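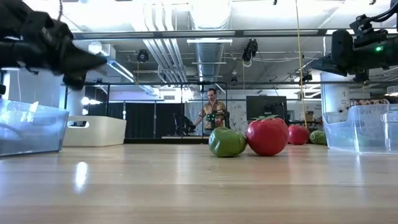 Figure 3. Clear and white plastic bins on a wooden tabletop.

4.2 Container type and sorting behavior in shared kitchens

The second part of the study looked at how households in the Masanja and Drumden buildings stored fruit and vegetables between purchase and use. Residents of both buildings share kitchens, and each household keeps its food in containers of its own choosing. Over the study period, 549 storage records were collected from 26 kitchens. Each record gave the type of container, whether it had a lid, the kind of produce stored, and the number of days until the produce was eaten or thrown away.

Containers were grouped by how easily the contents could be seen from the side. Clear bins formed the first group, tinted bins the second, and solid-colored bins the third. Mugo and Lukumay used a similar grouping in their earlier survey of market stalls in Zelness, although they did not separate tinted bins from clear ones. We kept the two apart after residents in the pilot interviews said that they often forgot what was in darker containers.
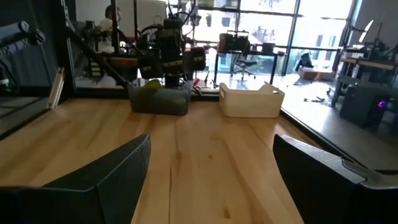
Figure 4. Dark green translucent bin holding a rounded yellow-green item.

Produce kept in clear bins was used sooner than produce in either of the other groups. The difference was largest for leafy vegetables and smallest for onions and potatoes, which most households bought in bulk and did not expect to finish quickly. Tinted bins fell between the other two groups for every kind of produce except citrus. Records from 9 kitchens were left out of the citrus comparison because the date of purchase was missing.

Lids had a weaker effect than expected. Residents who used lids also tended to shop less often, and the present data do not allow the two factors to be separated. The Merklow household panel, with 4,000 entries, includes shopping frequency and may be better suited to this question. Differences between the two buildings were small once household size was taken into account, and the results in Section 4.3 are therefore reported for both buildings together.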